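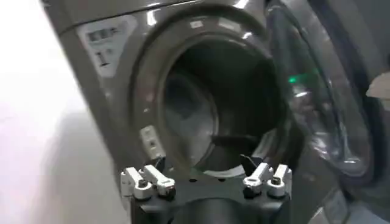 A reader of the last edition wrote that the old instructions for ordering parish registers left out what to do when a volume is closed to the public, and asked for the steps to be set out in order. They are given below and replace section 2 of the July edition.

Requesting a closed volume

Before you start, you need a Gridden reader account and the shelf mark of the volume. Shelf marks from the Domański catalogue are accepted, but enter them without the spaces.

1. Sign in to Gridden and open the Requests page.

2. Type the shelf mark and press Find. If the record shows a grey padlock, the volume is closed and you must go on to step 3. If there is no padlock, press Order and stop there.

3. Press Ask for Access. A form opens with your name already filled in.

4. State the years you want to read and the purpose of your research. Two or three plain sentences will do. Baptism, marriage and burial entries are treated separately, so tick each one you need.

5. Attach a letter from your college, diocese or religious order. Private readers may attach proof of address.

6. Press Send. The request goes to the reading room at Dretent, and a reference beginning with W appears at the top of the page. Write it down.

Note: A reply normally takes 14 days. Requests sent during Holy Week or between Christmas and Epiphany wait until the office reopens.

Note: If the volume has been filmed, you will be offered the Wimus copy in place of the original. Marginal notes are sometimes faint on film — say so in your request if you need them.

Caution: Do not send a second form for the same volume. It cancels the first and you lose your place in the queue.

Caution: Baptism entries less than 90 years old are not released, even to relatives. Ask the parish for a certificate.

7. Once access is granted, book a desk. The reading room opens at 9 and volumes are brought up twice a day. Bring the reference and a pencil — pens are kept at the front desk until you leave.

Section last changed 29 Oct 2023.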